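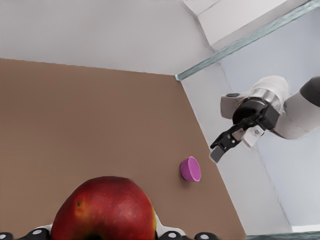
Two arms, one table, no hardware yet

Lucie Cormier has a bench at Cokutis, the shared workshop where she and Gordon MacLeod are building a two-armed table cell they call Niten. The steel for the stand is cut. The arms are still on order, and until they arrive the work is being done in simulation, on a computer at the end of the bench.

"We modelled the table first," says Cormier. "Then the posts, then where the arms bolt on. If the arms can't reach the middle of the table in the model, they won't reach it in the workshop either, and I'd sooner find that out before I drill the plate."

The reach was wrong in the first layout. The bases stood too far apart, and both elbows were close to straight whenever the grippers met over the centre line. MacLeod moved each base inwards by 57 mm and ran the same moves again. He keeps a log of every run, which had reached 639 entries when we spoke.

The test objects are few: an apple, a cube and some bowls. Cormier chose them for shape and gave them plain colours so that they stand apart from the brown table.
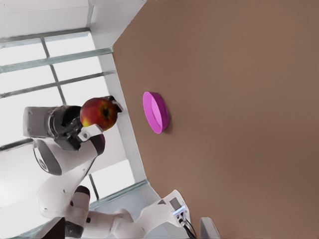 The apple gave the most trouble. "It's wide for this gripper," she says. "Close at the widest point and you have hardly any travel left to work with. Close above it and the fruit slides down and out. There's a band in between, and you have to land in it."

MacLeod puts part of the difficulty down to the contact settings. Friction between finger and skin was set by guesswork, and he expects to change it when there is a real apple to measure. He has written the value at the top of the settings file with his initials next to it.

"I don't trust any number for grip until we've pulled on something with a spring balance," he says. "Positions I trust. Joint limits I trust. Grip is a placeholder."

The cube is used for work with both arms. Either gripper can close on it from its own side, and the software has to keep the two from meeting finger to finger. At present the gap between fingertips is checked 200 times a second and the move stops if the gap falls below 18 mm, except during a planned handover, when the check is relaxed on the closing axis only.

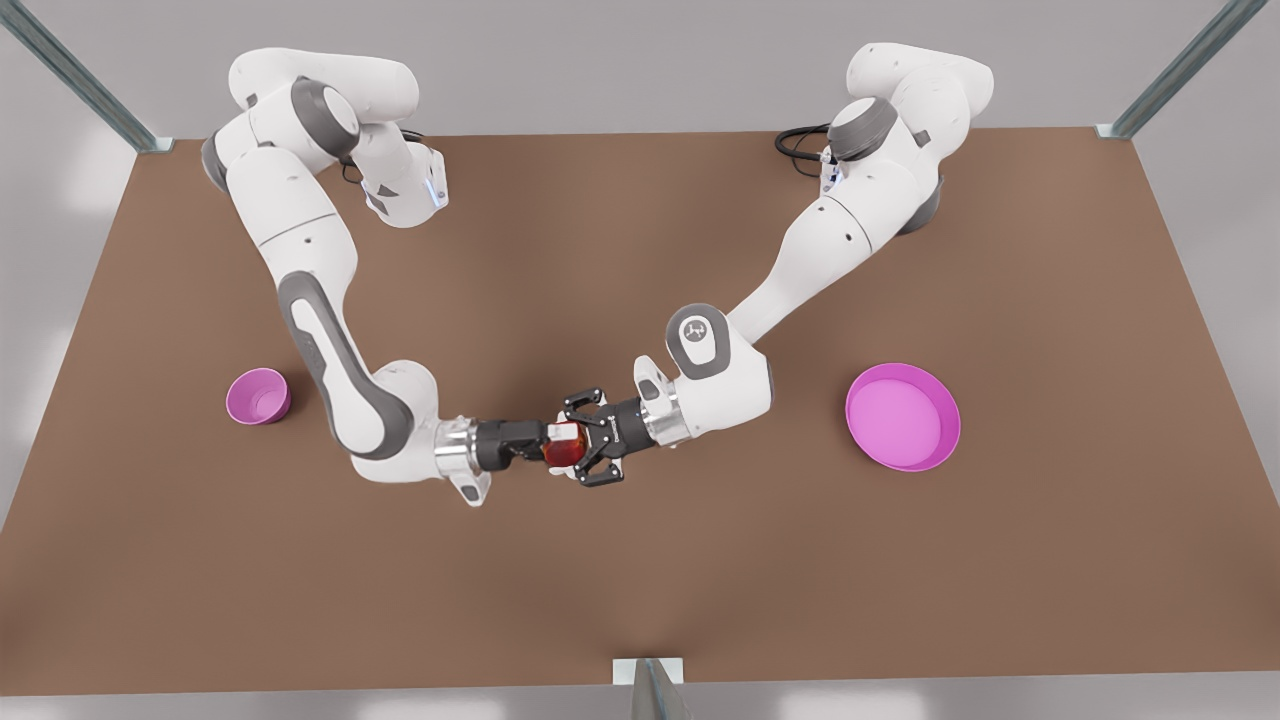

Cameras and what they miss

The model also has cameras that look along the grippers. Cormier argued for them against an overhead view alone. The drawback is that a large object close to the fingers hides much of whatever lies behind it.

"You get very near the apple and it fills the bottom of the view," she says. "The bowl has to be somewhere you can still see it, or you remember where it was. We do a bit of both."

Tilt was a separate matter. The view turns with the wrist, so the table edge can run at any angle. MacLeod at first rotated each picture upright before using it, then dropped the step when it added delay and gained nothing he could measure.
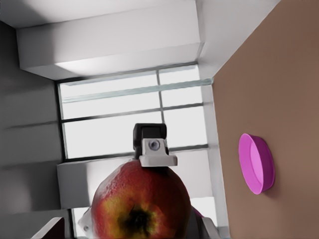 Close view of the apple in the simulated cell, with a pink bowl on the table behind.

The next job is the base plate. Cormier wants slotted holes so the arms can be shifted after fitting; MacLeod wants round ones and dowels. The plate was still undrilled in December.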